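Mundari Community Shed, Packing Group
Minutes of meeting held 19th October

Present: Imke Wiegand (chair), Justinas Ramanauskas, Aitana Figueroa, Merike Liepiņa (minutes)
Apologies: Dace Kazlauskienė

1. Previous minutes
Accepted. Justinas asked that "agreed in principle" under item 4 be changed to "discussed". Changed.

2. Cardboard organisers
Aitana again put the case for buying slotted cardboard organisers from Calvo for sorting small parts. Quote is $277 for 14, flat packed, delivery extra. She believes they will halve sorting time. Imke asked what that was based on. Aitana said it was an estimate. Justinas noted that the plastic trays bought in June were also going to halve sorting time and are now under the sink.

3. Suitability
Long discussion. Points raised:
Narrow compartments may suit pens and screwdrivers but are hard to get fingers into. Merike's view is that people will tip the whole thing out.
Corrugated cardboard and the damp end of the shed do not go together. Aitana to ask Calvo about this and get the reply in writing.
Calvo's brochure says the joints are good for 1000 openings. Justinas would like to know who opened it 1000 times.

4. Layout
Grid is two columns with a bigger compartment at the front.
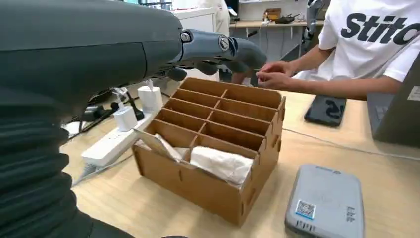

Imke doubts the front compartment will ever hold anything but tissue and odds and ends, and would sooner see the dividers carried right through. Aitana said padding has to live somewhere. Not settled. Justinas queried whether a loose flap is a spare, a lid or a fault, and wants that answered before any money is spent.

5. Decision
No order for 14. Two to be bought on trial, labour and favourable colour of the quote notwithstanding. Moved Imke, seconded Justinas. Aitana abstained.

6. Other business
Tape gun still missing.

Closed 8.40 pm.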